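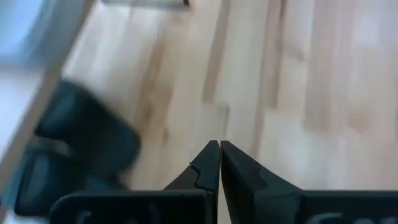 Floors of the Frimpong Hall

Welcome, and thanks for stopping by! Charmaine Naidoo and I have been gathering bits and pieces on the old hall at Isville since December, and the gallery has grown rather more than either of us planned (my fault, mostly, as I do love a good board).

Long pale planks, all blond and beige, with warmer tan running along the grain. My favourite part is the darker brown streak, which has so much more character than its neighbours, and I'm glad we never went for a stain in some fashionable grey colour.

Charmaine has the room measurements and the 117 pages of notes that go with them, so do write to her if you're laying something similar at home.

Khrystyna-Mariia Pylypenko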